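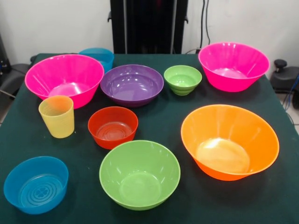 Bowls and cups on the green cloth.

Home Notebook Wells Shop Contact

Notebook: Lumanlan lease, rod pump on number 17
August, started 6:40 in the morning
By the pump bench, Flidirel field shop

Picking up from the last entry, which ended in the middle of a sentence when the phone rang, so for anybody reading these in order, the missing end of it was "and the traveling valve looked fine." It did look fine. I still think it's the traveling valve, or I did until this morning, and I want to set down how I got from one to the other while I can still read my own scribbles from the lease.

Number 17 has been making less fluid than it should for most of the summer. The unit runs smoothly, the belts are good, the stuffing box was repacked in the spring and isn't leaking enough to fuss over, and the gauge on the flow line says it's pumping, just not with much enthusiasm. The pumper, bless him, has been writing "weak" in the remarks column every morning, and I've come to look for it the way you look for the weather.

Drove out early to beat the heat and shot a fluid level before anything else. Got 844 feet of fluid over the pump, which surprised me enough that I shot it again after moving the gun to the other side of the casing valve. Same number. So there's plenty of fluid sitting on top of the pump, and we aren't pumped off, and everything I wrote two entries back about cutting the run time can be crossed out. I've left it in so you can all see how sure of myself I was.

Next was the dynamometer. Let the unit run until the card settled and stopped wandering, then saved a set and did the valve checks. On the standing valve check the load held nicely and I had time to drink some coffee. On the traveling valve check the load dropped off, and kept dropping at an even slope, and I wrote TV LEAK in big letters and underlined it, feeling pretty pleased.

Then I repeated it with the rods stopped at a different spot on the upstroke and the leak was a good deal slower. Tried a third spot, near the top, and it was hardly leaking at all. Now, a cut ball or seat should leak the same wherever you stop. Something that leaks in one part of the stroke and not in another is more likely to be a barrel worn in one section, with the plunger passing through the bad stretch on its way up. I sat in the truck and drew it three different ways to convince myself and I'm still only most of the way there.

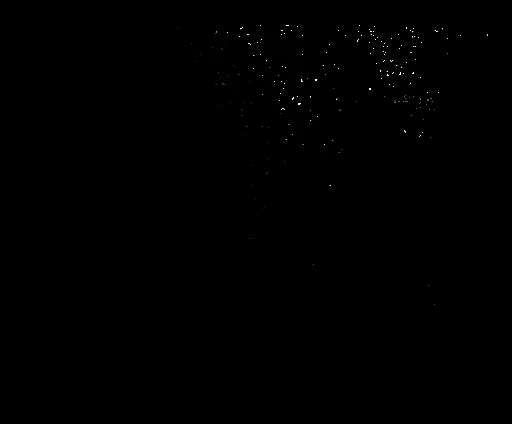
Mostly black, with pale specks toward the upper right.

The Skemberg controller on this well keeps a stroke counter that you can zero, so I zeroed it, lined the well up through the test separator and left it alone for the rest of the morning while I checked the chemical pump on the battery. When I came back the counter read 1026. I'm going to use those strokes for the slippage figures, and I've asked for the separator to be left lined up so we can run a second batch the same way with the same choke. Please don't change the choke. I know it's tempting.

Working it through at the bench this afternoon, the test comes up short of what the card says the pump ought to be moving, and short by more than I can put down to gas or shrinkage. That agrees with a leak past the plunger. It doesn't tell me barrel or valve all by itself, and a tubing leak would give me a shortfall too, so I need to be honest on the page that the tubing hasn't been pressured up yet. I had meant to do it while I was there. The fitting I needed was on the bench at the shop, next to the note reminding me to bring it.

A word about the Trallon plunger, since some of you have been asking whether we'd be sorry we put it in. It's the longer one with the sprayed coating, run with a looser fit than we usually like on account of the sand. I don't think it's the plunger's fault. If the barrel has a worn stretch then any plunger would slip there, and a longer one should hide the damage a bit better than a short one. When we pull it I'd like it set aside and measured before it gets wiped down, and I'd like whatever is in the grooves saved in a jar with the well number on the lid. The last sand sample we got from this lease came to me in a coffee can with no label and I still don't know which well it belongs to.

One more possibility, and I'm only putting it here so it's written down somewhere. Tagging bottom lightly on every stroke can beat up the lower end of a pump over time, and I thought I felt something in the polished rod near the bottom of the downstroke. I put my palm on the bridle side of the fence and tried to feel it in the ground, and I really can't say. The card doesn't show a clear tag. If it's there it's gentle. Spacing ought to be checked regardless when the rig comes, and I'd rather go up a few inches and lose a little compression than keep on wondering about it.

Oh, and the gearbox oil. I drew some off while the brake was set and it came out clean to my eye, no milkiness and no glitter. It's in the rack with the other samples, fourth slot, until the lab run.

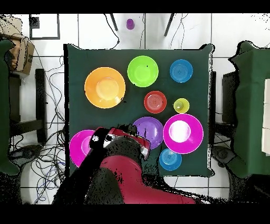
What I'd like to do next

Pressure up the tubing with the unit stopped and see if it holds. If it doesn't, we've got a different job and most of this page is just me enjoying myself.

Second separator run on the same choke, counter zeroed at the start. Write the reading on the sheet before you touch the panel, as the display goes back to the main menu after a bit and takes its time letting you in again.

Repeat the traveling valve check at seven stops spread along the stroke, marked on the polished rod with the paint stick, so that we get a proper picture of where the slippage is worst. Stops near the middle matter most to me.

If it's still pointing at the barrel after that, get on the list for the rig and have a heavier wall barrel ready. I've looked on the shelf and there's one that might do, but the threads want cleaning and the protector on one end is cracked.

Gun cartridge is low, by the way. I hung the empty tag on it.

Recent notebook entries
Stuffing box packing, two kinds compared
Chemical pump rates at the Lumanlan battery
Sand in the coffee can, still unclaimed
Belt tension and the squeak on the east unit
Skemberg panel menus, a short guide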